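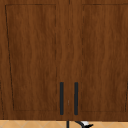
Trying to settle the end effector line in our budget before the July order window closes, and I could use opinions. We have the arm and the mount already. What's left is the gripper, a spare set of fingers, and a wrist camera. The task list comes from our kitchen model in Undstead: clear plates into the sink, move them around, open and close the cabinets. The upper doors have slim vertical bar handles right next to each other at the center seam, down low on the doors, so whatever we buy has to close on one bar without knocking the other. Biltovero quoted us $3,041 for the Droler two-finger kit. My limit without a second signature is $3,000. Do I ask for a discount, drop something, or get the signature?

tarn_b replied:
Drop the spare fingers. That gets you under easily and you can order them in the fall on a different line. I've been running the same kit on drawer and door work and I'm still on the original pair.

gravelroad replied:
Disagree with tarn_b. Door work is easy on fingers. Plates in a stone sink are another matter. You'll be closing on a hard rim next to a hard wall, and the pads take the wear. I would drop the camera before I dropped the fingers. You can use a fixed camera for the first couple of months.

tarn_b replied:
A fixed camera over a sink loses sight of the fingers every time the arm reaches in. Pads can be bought separately, by the way. He doesn't need whole fingers.

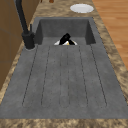

Posted by Noémie McKinnon, 4:10 pm

I do purchasing for a lab that went through this last year, so let me speak to the money side. Going $41 over a limit is a small problem if you deal with it before the order and a big one after. Ask Biltovero to requote without the carry case. Ours was on the quote as its own line and we never used it -- check whether yours is too. Also ask how long the quote is good for. Ours ran out in 31 days, and the second one came back higher.

On the gripper itself, look at how wide the body is, and don't stop at the stroke. We picked ours from the stroke figure and then found that the body hit the basin wall before the fingers were down to plate height. You already have the sink in your model with the basin and drainboard, so put the vendor's body in there and run it into the corners before you sign anything. That costs you an afternoon.

gravelroad replied:
Agree on body width. Also budget for the adapter plate. It's never in the kit price.

OP replied:
Thanks, all. The case is a separate line, and taking it off puts us under. The adapter isn't included, so that may put us right back over. I'm going to run the body check this week. The plate sitting flat on the counter behind the basin is the one I worry about, with the basin's side walls angling inward.

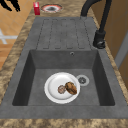
Remigiusz Kołodziej replied that he wouldn't buy the kit at all. He would rent a gripper from Urbańczyk for the first few months, put the cost under services, and leave the equipment money alone until the task list stops changing. In his view most groups buy for the list they have in spring and are doing something else by winter.

tarn_b replied:
Renting only makes sense if the rental rate is decent. Theirs was not when I asked. After half a year I would have paid for most of a gripper and owned none of it.

Remigiusz Kołodziej replied:
Depends on the term. Ask for the longer one. And half a year of rent is still cheaper than a gripper that doesn't fit in your sink.

Noémie McKinnon replied:
Both fair. I'd only add that some places won't let you move money from equipment to services midyear. Check that first -- it may decide the matter for you.

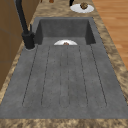
Does the adapter plate have to go on the same order as the gripper?
It can go on its own order, but many purchasing offices will add the two together if they come from the same vendor for the same machine, so ask yours before splitting them.

OP replied:
Asked. They add them together. So it's the second signature, and in that case I'm putting the spare fingers and the adapter both back on and leaving the case off. Requote is requested. I'll post the body width results when I have them.

gravelroad replied:
Get the spare pads on there too while you're at it.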